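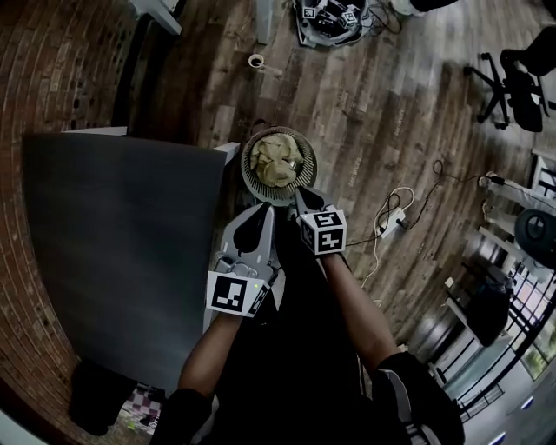
# Round woven basket loses its shape when lifted by the rim with a folded throw inside

**Category:** Storage and home textiles
**Asked:** Wed 13 May
**Status:** Answered

I have a round gray woven basket with slatted sides, sold under the name Ullness. It lives on the corner of a matte gray table and holds one beige throw. The throw is bulky and takes up most of the inside.

The basket has no handles. I lift it by the rim on two sides and set it on the floor when I need the table. Over the winter the rim has gone slightly oval. Two of the slats on one side now lean inward at the top, and the weave has a gap there wide enough to push a pencil through.

Details that may matter:

- Diameter at the rim: 36 cm when new. Now 36 on the long axis and noticeably less on the short one.
- Material: the tag says paper cord over a wire hoop. The base is a separate woven disk.
- Load: the throw only. No books, no toys.
- Moved most days, sometimes more than once.
- Room: brick wall on one side, wood-look plank floor, no direct heat on that side.

Questions. Can the rim be brought back to round? Is the throw too heavy for this type of basket, or is the lifting the problem? Would a liner help? I would like to keep using it for the throw because it is the only thing I own that fits it without folding it down to a brick.

---

### Answer 1 (accepted)

The load is fine. A cotton throw of normal size is well within what a wire-hoop basket will take. The rim is being bent by the way it is carried.

When you lift at two opposite points, all the weight hangs from those two points and the hoop between them is free to flex. If the hands also squeeze toward each other, even a little, the hoop shortens on that axis. Repeat that daily for a season and thin wire will take a set. The leaning slats are a result of this. They are tied into the hoop at the top and they go where it goes.

To restore the rim:

1. Take the throw out and check that the hoop is continuous. Run a finger around under the cord. If you feel a step or a sharp end, the hoop weld has failed and the rest of this will not hold.
2. Mist the top 6 cm of the wall, inside and out, with plain water from a spray bottle. Damp only. Paper cord goes soft and fuzzy if it is soaked.
3. Find a rigid round object that matches the original diameter. A pot lid or the bottom of a bucket works. Press it in level with the rim.
4. Push the leaning slats back to vertical and close the gap in the weave with your fingertips, working from the base up.
5. Leave it for 36 hours in a ventilated room. No hair dryer.
6. Remove the form. Expect a small amount of spring-back. Repeat once if needed.

To keep it round, carry it with one hand under the base and the other on the rim. If you must use the rim alone, grip it and lift straight up with no inward pressure. Keep the whole base on the table too. A basket left partly over the edge is supported on only part of its base disk, and the stitching between the disk and the wall starts to work loose.

A liner does nothing for the hoop. It will stop the cord from picking at the throw.

---

### Answer 2

I had the Rollwood version of this, same slat pattern but seagrass. Mine went oval too. I did not bother with water. I cut a ring out of stiff plastic tubing, joined the ends, and tied it under the rim on the inside with waxed thread. You can't see it with a blanket in there. It has stayed round since August.

Drawback: it takes up a bit of room at the top, so the throw has to go in more loosely. I drop mine in unfolded and push down the middle.

Clarkotholm sells stick-on felt handles for this kind of basket. They came off.

---

### Answer 3

just get a square one. Majali has them and they stack

---

### Comments

**On answer 1:** Step 3 needs a caution. If the form is tight enough to need force, it will stretch the cord at the gap and you will end up with a bulge on that side. It should slide in with light contact all the way around. Wrap a thin towel around it if it is too small.

**On answer 1, from the asker:** Hoop is continuous, no step. Used a pan lid and a dish towel. After the second round the short axis is within half a centimeter of the long one. One slat still leans. The gap has closed.

**On answer 1:** For the last slat, put a single stitch of matching cord around it and its neighbor, just below the rim. Don't pull it tight.

**On answer 3:** Square ones with a wire frame bend at the corners. Different fault, same cause.

*Viewed 1,669 times*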